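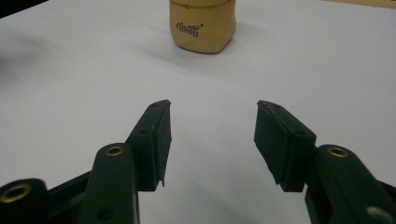 La main d'abord, le robot ensuite

Je croyais savoir attraper un pot. Quarante ans de pratique, quand même ! Et puis on m'a mis dans la main une pince vert très foncé, deux doigts garnis de patins noirs, une gâchette sous l'index, et on m'a demandé de recommencer. Premier essai : je pousse le pot. Deuxième essai : je le pousse plus loin.

C'était en mars, chez Bovitz, un petit atelier qui apprend à des robots à ranger des tables. Le principe me plaît beaucoup : au lieu d'écrire des lignes et des lignes de programme, on fait le geste soi-même, pince au poing, avec une caméra fixée dessus qui enregistre tout. On approche, on ouvre grand, on serre, on soulève, on repose. Et on recommence. Pour cette seule tâche, il leur faut 300 démonstrations (j'en ai fait 29, j'avais déjà mal au poignet).

Ce qui m'a surprise, c'est la lenteur. Dans ma cuisine, j'attrape les choses sans les regarder, en parlant, en pensant au dîner. Avec la pince, il faut viser, centrer l'objet entre les deux doigts, et surtout ne pas hésiter en route, car le robot apprendra aussi mes hésitations ! Une de mes prises a été jetée pour ça : je m'étais arrêtée à mi-chemin pour poser une question.

Le pot, lui, n'a rien d'impressionnant. Beige, un peu irrégulier, une inscription à la main en lettres noires que je n'ai jamais réussi à déchiffrer. Sur la table blanche, on le change de place entre deux essais, un peu à gauche, un peu plus loin, pour que la machine n'apprenne pas un seul trajet par cœur.

L'autre école, c'est la commande à distance. Je l'ai essayée chez Alard, à 6 kilomètres de là : deux manettes, un bras posé de l'autre côté de la pièce, et moi qui serre les dents. On voit tout de suite ce que le bras peut faire ou non, c'est son gros avantage. Mais quelle fatigue ! Je me suis emmêlée entre ma gauche et la sienne pendant une bonne heure, et j'ai préféré, de loin, la pince tenue à la main.

Avant de partir, j'ai redemandé un tour chez Bovitz. Mon pot s'est levé bien droit, sans une secousse, et cette prise-là, ils l'ont gardée.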